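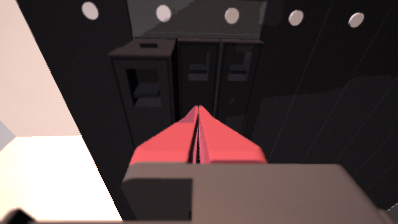 Softwareentwickler/in Greifplanung und Simulation (m/w/d)

Movberg entwickelt Steuerungs- und Planungssoftware für Roboterarme. Für das Team von Mariann Bárány suchen wir zum Januar Verstärkung, unbefristet, in Voll- oder Teilzeit ab 21 Wochenstunden.

Ihre Aufgaben
Sie arbeiten an der Bewegungsplanung für Zwei-Finger-Greifer, vor allem an der Annäherung an Schränke und Fächer in engen Umgebungen. Neue Planer laufen bei uns zuerst in der Simulation, jede Änderung muss dort 200 Testläufe bestehen. Sie pflegen die Szenen, werten Fehlläufe aus und stimmen sich mit der Wahrnehmungsgruppe ab.
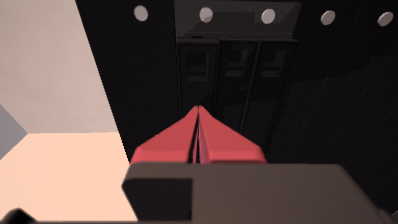
Simulationsansicht: roter Greifer vor drei schwarzen Modulen

Ihr Profil
- Studium der Informatik, Robotik oder vergleichbare Kenntnisse
- sicheres C++ und Python, Erfahrung mit Kollisionsprüfung
- Grundlagen der Kinematik und der Kamerakalibrierung
- Deutsch oder Englisch fließend, die andere Sprache ausbaufähig

Erfahrung mit Physik-Engines ist hilfreich, wird aber nicht vorausgesetzt. Die Einarbeitung übernimmt Norbert Szénási.

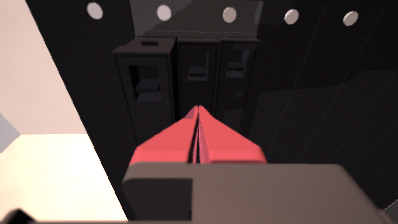
Die Stelle ist mit eigenem Code verbunden, reine Testarbeit macht höchstens einen Tag pro Woche aus. Mobiles Arbeiten ist an drei Tagen möglich, das Deutschlandticket zahlen wir zu 100 Prozent.

Bewerbung
Bitte senden Sie Lebenslauf und eine kurze Codeprobe bis 21.09.2024 an Giorgia Gatti, Personalabteilung, Kennwort „Kident“. Ein Anschreiben ist nicht nötig. Fachliche Fragen beantwortet Mariann Bárány.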